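Skedis alternation

Skedis alternation is a training method for two-armed robot manipulation in which the policies for the left and right arms are updated in turn, each against a fixed copy of the other. It was developed at the Tillell laboratory as part of the Drusetti project on household table tasks, and takes its name from the software library in which it was first released.

Background

Earlier bimanual policies were commonly trained as a single network controlling both arms. The Drusetti group reported that such networks tended to favour one arm, leaving the other idle until the first had finished. Skedis alternation was proposed as a way of encouraging both arms to work at the same time on separate objects.

Method

Training begins with demonstrations recorded by teleoperation. One arm's policy is then held constant while its partner is optimized, and the roles are exchanged at the end of each cycle. The published procedure uses 90 cycles. A shared penalty discourages the arms from entering the same region of the table. Echeverri weighting, a later addition, reduces this penalty when the grippers are far apart.

Evaluation

The method is usually assessed on tabletop arrangements of kitchenware, including bowls, plates, cups, trays and lidded pots.

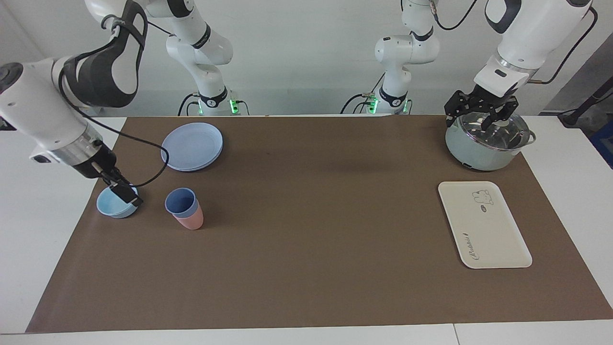
Two-armed tabletop manipulation, with one gripper on the rim of a light blue bowl and the other on the glass lid of a pot.

In the original study, policies trained by alternation completed the clearing task in nearly 3 minutes, compared with longer times for the single-network baseline. Performance declined when an object had to be passed between arms, a limitation the authors attributed to the shared penalty. Version 2 of the library allows the penalty to be suspended during a handover.

See also

Bimanual manipulation
Imitation learning
Echeverri weighting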